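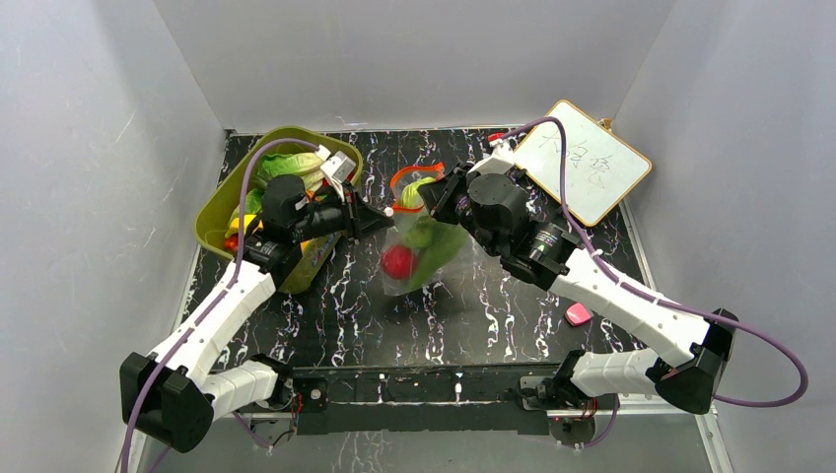

Search products Go

Fonlow Clear Produce Bag, item 439

Zutine sells this as a bag that "keeps a week of shopping in order." We doubt any bag does that. It's clear plastic with an orange-red strip at the mouth, and it creases easily.
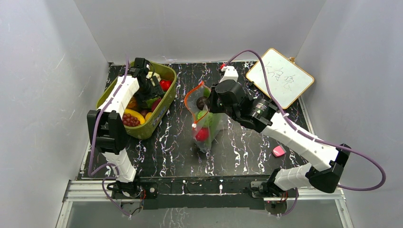
Photo: Andri Eberhard / Zutine

The olive-green basket is sold separately. Grapes and a banana sit better in there anyway. Apples suit the bag, though we'd want to see it after a month before ordering the pack of 206.

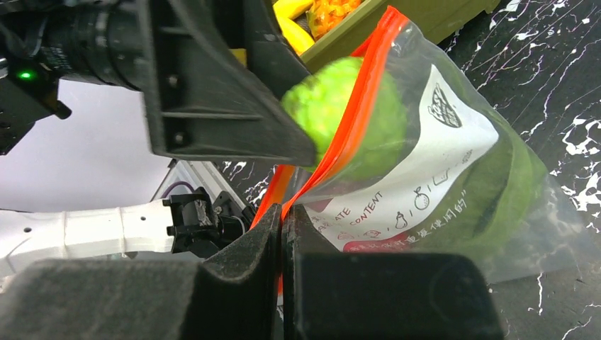

Label panel with line-drawn icons and red band.

The white panel takes up a lot of a bag meant to show what's inside.

Comments (2)

marla_k: Bought the Rüegg ones first. Can't tell the difference except the price.

Prirkden fan: Does the red strip stay closed in a freezer? The page doesn't say.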